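May, by Soledad Oyelaran

Hi Alaric - quick update on the Fadgate pickup. We've put 2774 miles on the test truck, and the new rear springs are holding up great (even with 504 pounds in the bed!). The Hunville dealer wants 300 brochures by Saturday.
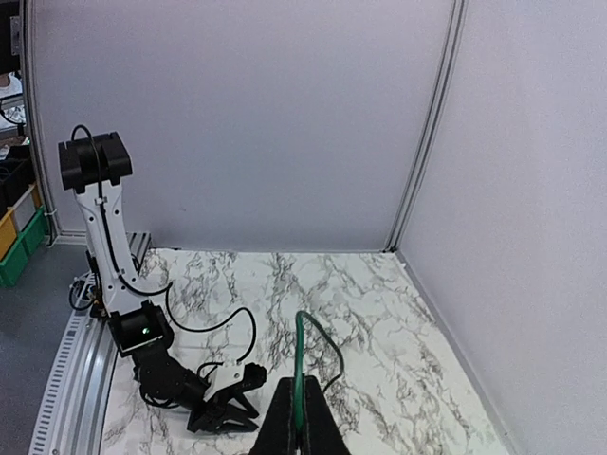 Green cable held between the gripper fingers.

Still waiting on Rusnák for the tailgate hinges, so the second truck is stuck on the lift. I'll call them again and send you the revised parts bill.

Contact: Soledad Oyelaran, Fadgate | Back to top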